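Speaker notes: Shelf life and use-by dating for small personal care makers
Norkusora regional workshop, August 2025
Session 2, after the break

Opening. Skip the bio slide. State the scope: lotions, creams, balms and cleansers made in batches of up to 3,000 units. Aerosols and sunscreens are out of scope. If asked, send people to the handout.

Slide 1. Two clocks.
There are two separate periods and makers mix them up. The first runs from filling to opening. The second runs from opening to the last use. The first depends mostly on the formula, the container and storage temperature. The second depends mostly on the user, the closure and the preservative. A product can do well on the first clock and badly on the second. Pause and let them write it down.

Slide 2. Container type and the second clock.
Tubes and narrow-neck bottles let in less air and keep fingers out. Wide jars do neither. Mention that the Fonseca hand cream was sold in both a jar and a tube with the same formula, and the two needed different after-opening periods. Do not give the periods yet, they are on slide 5.
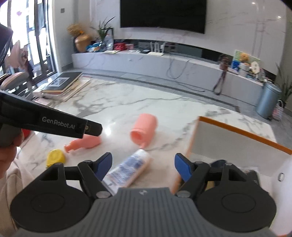

Photo: Matex workshop archive. Reuse with credit.

Ask the room how many sell the same formula in more than one pack. Ask whether the label is the same on both. Usually it is. Explain that the shorter period has to go on both labels unless each pack has been tested.

Slide 3. Storage test setup.
Three conditions: refrigerator, room, and warm cabinet. Keep samples in the final pack, closed, with the final label on. Glass beakers tell you about the formula only. Pull one sample per condition at each check. Do not put an opened sample back.
Record color, odor, pH, viscosity and weight. Weight gets left out most often. A slow loss through the wall or the cap seal shows up in weight before it shows up anywhere else.
Fonseca run: 34 samples, started in January. Two were dropped for bad caps. Say so, and say that dropped samples stay in the log with the reason.

Slide 4. What the warm cabinet does not tell you.
A warm cabinet speeds up some changes and causes others that would never occur on a shelf. Waxes soften, emulsions split, fragrance goes off. If a sample fails warm and holds at room temperature, the result is a question and needs a repeat at a lower setting. If it passes warm, keep the room samples going anyway. The date on the label should be backed by room samples as soon as they catch up.
Expect an objection here about cost. Answer: the cabinet is the cost, the extra samples are cheap.

Slide 5. After-opening periods.
Fonseca jar, 6 months. Fonseca tube, 10 months. Both figures came from opened packs used daily on a fixed schedule, followed by a plate count. Stress that these belong to one formula and must not be copied.

Slide 6. Batch codes.
A date without a batch code is of little use in a recall. Code at filling, on the primary pack. Outer cartons get separated from what was in them, and the customer who calls will have thrown the carton away.
Ellach format: two digits for year, three for day of year, one letter for the kettle. Six characters in total. Read one out loud slowly.
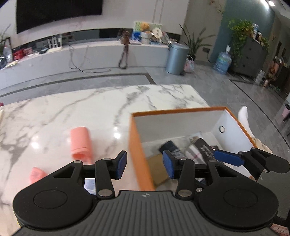 Slide 7. Retained samples
Keep retained samples from every batch, sealed, in the dark, for the full labeled life plus one year. Log the shelf position. The Ellach store room had 69 retained packs and no index, and finding one batch took most of a morning.
Check the caps at each annual review. Do not open a retained sample without a complaint number to write against it.

Slide 8. Questions
Likely ones: water-free balms (still need a date, the oils turn), refill pouches (treat the refilled container as opened), and changing supplier for a cap (repeat the weight check at minimum).
If time is short, drop slide 4 and keep slide 6. Log sheets are on the table by the door.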